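The wicker basket, and what goes in it

I finally got myself a decent basket for the play food! If you've been reading for a while you'll know ours has lived in a carrier bag since May, and every game of shops began with me tipping the whole lot on the floor. Delyth Morris (my neighbour, and a demon at car boots) tipped me off about a stall out at Plotthorpe, and I came home with a lovely oval wicker one for 8 quid. I'd have paid 16.
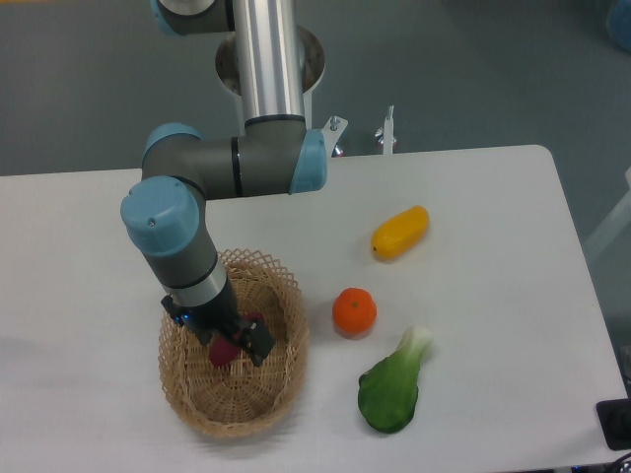 Basket on the white table, with the orange, the yellow one and the greens beside it.

I do love the lattice round the rim, all those little diamonds. The bottom is woven much tighter, so nothing small drops through. We've got nearly 18 bits of fruit and veg now and there's still a row every time over what the yellow one is. I say mango, my sister says squash, and the little one calls it "banana" and charges me 543 pounds for it.
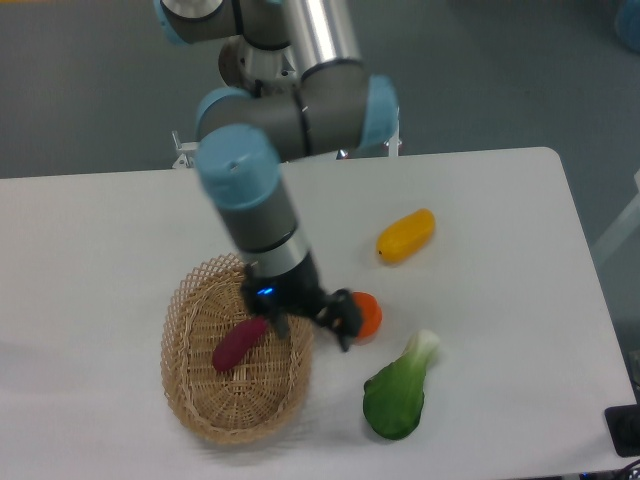 Anyway, back to the sorting. I put the long things in first, slanted across the bottom, and then the round ones can sit in the gaps. Leafy stuff goes on top or it gets squashed and looks sad. I had a go at lining it with a tea towel but it hid the weave, so out that came.
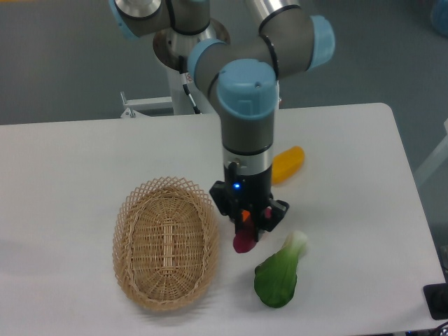
Keeping it clean

A dry pastry brush gets the crumbs out of the weave. I do the toys in warm soapy water after tea and leave them on the rack till morning.

Last updated: May

Recent posts
Painting the Arnby shelf
A wet afternoon in Eynon
Is the Histier lamp too big?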